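Jumico cutting mat gone wavy, is it finished?
Forum > Sewing and Quilting > Tools and Tables

femke_sews
Hello all. I moved to Gilchrist in May and since then I sew in the front room, where the sun comes in all afternoon. My big Jumico mat has now a wave along one side, and the ruler rocks when I cut. I paid 46 dollars for it only last year. Can it be made flat again, or must I buy a new one?

bobbin46
It's dead, sorry. Once heat gets in them they never come back properly. Buy a Femix and keep the blind down.

Cameron Tipoki
I don't agree with bobbin. I have flattened two. Lay it on a warm floor with a sheet of board over it and the heaviest books you own. Leave it overnight, longer if you can. Do not use an iron, please.

bobbin46
Flattened for how long though? Mine was wavy again by the next quilt.

femke_sews
Thank you both. I will try the books first. My other question is about the colour. I have always had green, but the Custo ones come in grey also and I wonder if the lines are easier to read. My eyes are not so good in the evening.

patchwork_ilse
I stay with green. White lines on green are the most restful for me, and I have tried the grey of my sister.
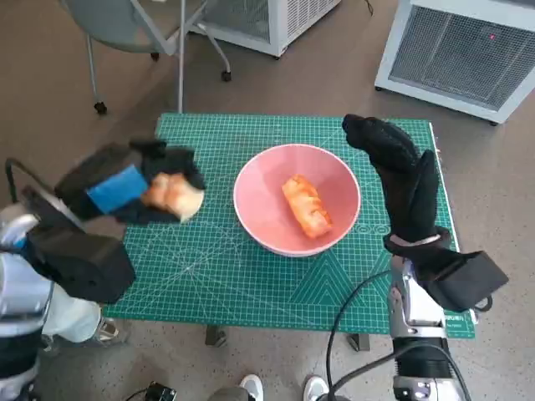
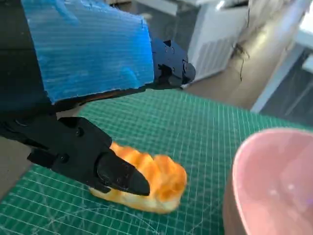

First one: green mat with the fine white grid, pink bowl on top.

The diagonal lines are faint on many mats, so if you cut a lot of triangles, look at this in the shop before you pay. I follow the ruler anyway and not the mat.

Cameron Tipoki
Same, the ruler every time. I measured an old mat once and it was out by 2 mm over the full width.

bobbin46
2 mm is nothing.

Cameron Tipoki
It is something after 26 strips, mate.

quiltnook
Grey shows less lint, but dark fabric disappears on it. I went back to green after one winter. Femke, is your table flat? I blamed my mat for months and it was the tabletop sagging in the centre.

femke_sews
I have checked now with a long ruler and the table is good. The mat is under the books since this morning. I found also that I was storing it standing behind the heater, so I think the sun is not the only guilty one.

bobbin46
Behind the heater!! Well there's your wave.

patchwork_ilse
Store it flat under the bed. Mine has been there for years, apart from sewing days.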